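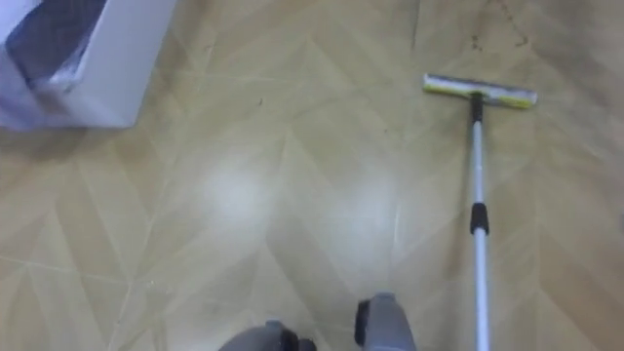 Thread: Two-finger grippers for floor-level chores, Zaketti vs. Cliltik

mgarrido
27 April 2021
I have now spent seven weeks with the Zaketti pair and two with the Cliltik pair, so I am fully qualified to have opinions. Both were tried on long thin handles, mostly mops and brooms, because that is what Britta Grube wants done and Britta signs for the parts.

Short version: the Zaketti closes slower and holds better. The Cliltik is quick and has a lovely driver, and then the handle rotates in its fingers like a chicken on a spit. 126 grasps each, same pole. The Zaketti let it roll 7 times. I stopped writing down the Cliltik's number out of politeness.

torque_and_fork
Did you swap the pads? The stock Cliltik pads are about as grippy as a bar of soap. Put something softer on them and the rolling mostly goes away.

mgarrido
I did not swap the pads. I paid for a gripper and I was testing the gripper.

torque_and_fork
That's like reviewing a car on the tires it was shipped with.

mgarrido
Yes. People do that. They are called car reviews.

h_arnardottir
I'm with torque on this one, sorry. Pads are consumables. What I'd want to know is how each one behaves when the handle isn't where the camera thinks it is. On a shiny floor our depth goes to pieces wherever a ceiling light bounces off it, and then the fingers come down an inch to one side. A wide opening forgives that. A fast close doesn't.

mgarrido
Fair, and the Zaketti does open wider. Glare on vinyl is awful with either one. I ended up closing on finger current and ignoring depth for the last bit - crude, but it catches poles.

unnur_t
Everyone here is arguing about fingertips when the arm is what's wrong. A pole that long has plenty of leverage on the wrist. Push the far end along a floor and it will find every bit of slack you own. We put a Camenzind wrist on ours in March and the same "bad" gripper stopped being bad.

torque_and_fork
How much was the Camenzind?

unnur_t
1,989, before shipping. I didn't say it was a cheap opinion.

h_arnardottir
While we're on arms, cables. Whatever you pick, look at how the wiring leaves the hand. On a fixed bench nobody cares. On anything with legs, loose wiring around the forearm will be in the way sooner or later, and so will a line trailing over the floor.

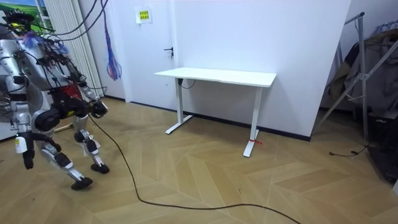
Can I run both grippers from one controller?
Only if they speak the same protocol and the supply can handle both closing at once; otherwise give each hand its own.

unnur_t
Seconding the supply part. Ours browned out on every double grasp until we gave it a bigger one, and I had blamed the firmware for most of a month by then. I have apologized to the firmware.

akvaran
Has anyone tried the Uson controller with the Zaketti? The manual says supported. The manual also says "intuitive setup," so I'm reading it with care.

mgarrido
Works, after you turn off its automatic homing. Leave that on and it opens the fingers at every reconnect, including when they are holding something.

akvaran
Lovely. Thanks.

torque_and_fork
Going back to pads for a second

mgarrido
Fine. Tell me which pads and I'll rerun the Cliltik on the same pole. If it still rolls, you're buying the next set.

torque_and_fork
Deal. Sending you the part number tonight.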